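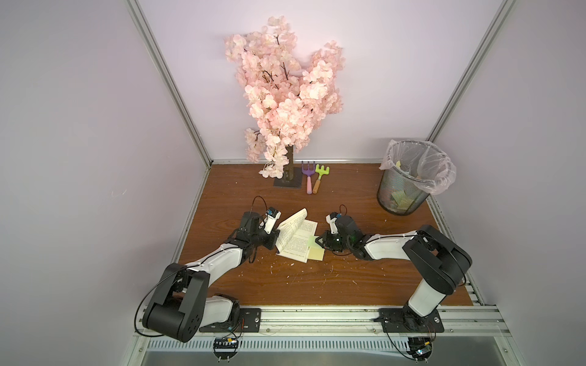
Brumley, Sep 9, 2025

Stesurier Meetings & Incentives
Minutes of the regular planning meeting, Brumley office

Chair: Tatiana Polák
Present: project managers for groups and incentives, the registration desk lead, accounts, and the transport coordinator. Apologies were received from the Odoi office, which sent written notes on items 3 and 5.

1. Minutes of the previous meeting
Approved with one correction. Under the hotel contracts item, the release date for unsold rooms applies to the overflow hotel only. The main hotel holds its full block until final numbers are given.

2. Geltum dealer conference, December
The client has signed the main contract. The program is two full conference days with an arrival evening before and a departure morning after. The contracted group size is 200. The client may reduce this once without charge, and the project manager will ask for the cutoff to be confirmed in writing.

The plenary room is confirmed in theater layout. The client has asked if the same room can be turned around for the gala dinner. The venue says it can be done if the afternoon session ends by 4:00 p.m. The client's draft agenda has it ending at 4:45. Tatiana will speak with the client about moving the awards segment to the dinner itself.

Dietary forms have gone out with the registration link. The desk lead asked that late changes be sent to the shared inbox and not to individual managers.

Action: written confirmation of cutoff (project manager). Agenda change (T. Polák). 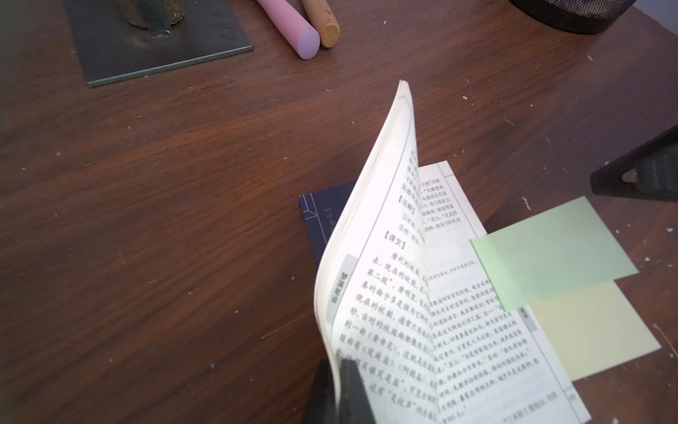 3. Odoi incentive trip
The group is 46 guests, all traveling on the same outbound flight. Return travel is split between two flights, and the second one leaves late in the evening. The hotel has offered day use of 6 rooms for guests on the later flight. The meeting agreed to accept the offer and to store luggage in the small meeting room on the ground floor.

The Odoi office reports that the boat operator wants final numbers earlier than last year. It also recommends a covered backup for the welcome drinks, as the terrace has no shelter. Two restaurants near the hotel have been asked for availability. Neither had replied by the time of the meeting.

The half-day walking tour was discussed. The current route has a long set of steps and no alternative. The project manager will ask the guide for a second route starting at the market square, so that both parts of the group can finish at lunch together.

Action: restaurant follow-up (Odoi office). Second tour route (project manager).

4. Registration system
The test of the new badge printing setup was completed. Names with accented characters now print correctly. Company names that run over two lines are still being cut short, and the supplier has been told. The desk will keep the old setup available until after the Geltum conference.

It was agreed that guests should get one confirmation email in place of the present three. A draft will be circulated.

Action: draft confirmation email (registration desk).

5. Budget and supplier invoices
Accounts reported an unplanned charge of $2,489 from the coach company for waiting time on the spring program. Part of it relates to a delayed flight and is covered by the contract. The rest is disputed. The transport coordinator has the driver logs and will send them to accounts.

The Odoi office asked that deposits be paid from Brumley directly, as transfers between the two offices have been slow. Accounts had no objection. Managers should send deposit requests with the signed contract attached. Requests without it will be returned.

Action: driver logs to accounts (transport coordinator).
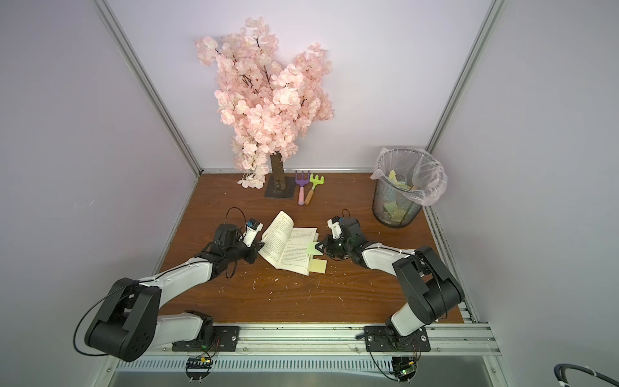
6. Site visits
The Geltum client will visit the venue with two of its own staff. The visit will cover the plenary room, the breakout rooms, the loading entrance, and one room in each hotel category. Lunch will be taken in the hotel restaurant so the client can try the conference menu.

7. Other business
Managers were reminded to enter their leave for December before rooms are assigned for on-site staff. The shared supplier list has been updated, and old copies should be deleted.

The next meeting will be held after the Geltum site visit. The chair will send the date by email.

Minutes approved for circulation by T. Polák.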